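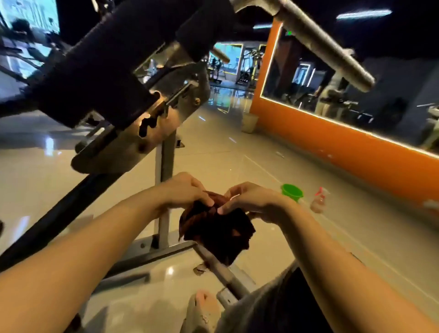 Figure 4. Both hands on the hairpiece, seen from the head camera.

4. Recording the two-handed hold

By now you should have the headset on, the wrist trackers paired and the Virketti recorder showing a green bar. If the bar is still yellow, go back to section 3 and do the pairing again. I've tried carrying on with a yellow bar and I lost a whole morning of takes.

This section covers soft, floppy things: wigs, fur, yarn, mop heads. I use a hairpiece for my own demos since it has no fixed shape and the arm really has to learn from your fingers. Sit down for this one. Your elbows stay closer to your sides and your head moves less, so the camera does too.

4.1 Before the first take

1. Open the Sander app and pick Two Hands, Soft. Leave the grip limit at 127 for now.
2. Sit with both feet on the floor and look down until your hands are in the middle of the preview.
3. Hold your arms out at chest height with nothing in them and count to three. The app uses this as your rest pose.
4. Say "start" or tap the left pedal.

Note: you can record pretty much anywhere. A busy background is fine, and I'd even say go looking for one (gyms, kitchens, hallways, all good!). Big mirrors are okay too, but turn on Ignore Reflections in the Cokine tab or the tracker may grab a second pair of hands.

4.2 The hold itself

1. Bring the piece up in front of you and let the ends hang.
2. Pinch the upper part with your left hand, fingers curled over the top.
3. Press the fingertips of your right hand into the other side. Your fingers can come close together in the middle, as in Figure 4, but try to keep a little hair between them.
4. Stay like that until you hear the first beep.
5. Pull your hands apart slowly, a couple of inches, and bring them back. Repeat until the second beep.
6. Lower the piece to your lap and let go with the right hand first.

Caution: don't cover one hand with the other. If the recorder can't find all your fingertips it fills in the gap with a guess, and the arm will happily copy the guess. Error 644 in the log means this happened.

Caution: keep your sleeves away from the wrist trackers. Error 914 is nearly always a cuff.

4.3 How many takes?

Beverley Naylor gets a decent hold out of far fewer takes than I do, but her hands are steadier than mine – I'd plan on 700 for a new object and spread them over several sittings. Shift the piece a bit each time. Grab it lower, twist it, start with the right hand if you feel like it. Takes that all look the same teach the arm one thing only.

4.4 Playing it back on the arms

1. Clear everything off the Siu bench and stand behind the yellow line.
2. Load your set and choose Half Speed.
3. Keep a hand on the stop button for the whole first run.
4. If the grip looks too tight, drop the limit by five and run it again.

Yung-ching Lai wrote the half-speed mode in November, and if you have an older build you won't see it in the menu. Update first, then come back to step 2.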